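Setting up subtitles and audio levels for a community film screening

These notes cover the preparation of a single feature for projection in a hall or library room. They assume a laptop as the playback source, one projector, a stereo PA and a film supplied by the distributor as a file with a separate subtitle track. The procedure was written for the monthly program at the Rilldale hall and has since been used at Drunstead, where the room is longer and the screen is hung higher.

Before you start

Confirm that the screening licence covers public exhibition. A home-viewing disc or a streaming subscription does not. The licence will normally name the title, the venue and the number of sessions. Keep a copy with the playback laptop.

You will need the film file, the subtitle file in SRT format, a player that allows subtitle delay and font size to be changed during playback, and a sound level meter. A phone app is adequate for comparing one seat with another. Do not rely on it for absolute readings.

Step 1. Check the file

Copy the film to the laptop's internal drive. Playback from a USB stick is a common cause of dropped frames in the last reel of a long feature. Compare the running time shown by the player with the running time on the distributor's sheet. If the sheet says 123 minutes and the player says 118, the file is probably a 25 frames per second transfer of a 24 frames per second film. It will play correctly, but a subtitle file timed for the other version will drift.

Step 2. Test the subtitles

Open the film and load the SRT file. Find a line of dialogue in the first 3 minutes and note whether the text appears with the voice. Go to a line near the end and repeat the check.

Early and late lines both out by the same amount: apply a fixed delay in the player.
Early line correct, late line out: the frame rates differ. Ask for a matching subtitle file, or convert the timing in a subtitle editor.
Accented characters shown as boxes or question marks: re-save the file with UTF-8 encoding.

Save the corrected file under the same name as the film so that the player loads it automatically.

Step 3. Set the text size

Project a frame with two lines of subtitles and read it from the back row. Then sit behind another person and read it again. In a flat-floored room the lower line is often hidden by heads. Raise the subtitle position by 8 per cent of the picture height before you consider enlarging the type. White text with a thin black outline is readable over most footage. A solid grey box behind the text is worth using for black and white films with snow or bright sky.

Step 4. Align the picture

Set the projector to its native resolution and turn off any frame interpolation, which may be labelled motion smoothing. Square the projector to the screen physically. Keystone correction discards resolution and should be kept for cases where the projector cannot be moved.

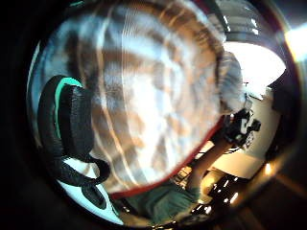

For a 2.39:1 film, zoom until the picture meets both sides of the screen and accept black bars at the top and bottom. If the player can place subtitles in the lower bar, check that the bar falls on the screen and not on the wall beneath it.

Step 5. Set the level

Choose a quiet conversation and set the PA so that every word is clear from the back row. Play the loudest passage and listen from the front. If the difference is uncomfortable, turn on the player's dynamic range compression at its lowest setting. An empty room is livelier than a full one, so leave some headroom on the mixer and expect to raise the level slightly once people are seated.

Step 6. Run the start sequence

Disable notifications, screen saver, sleep and automatic updates. Connect mains power. Start the film 20 minutes before doors, let it play through the opening titles, then return to the beginning and pause on black.

Settings for the Drunstead room were supplied by Oleksandra Demchenko and are taped inside the lid of the projector case.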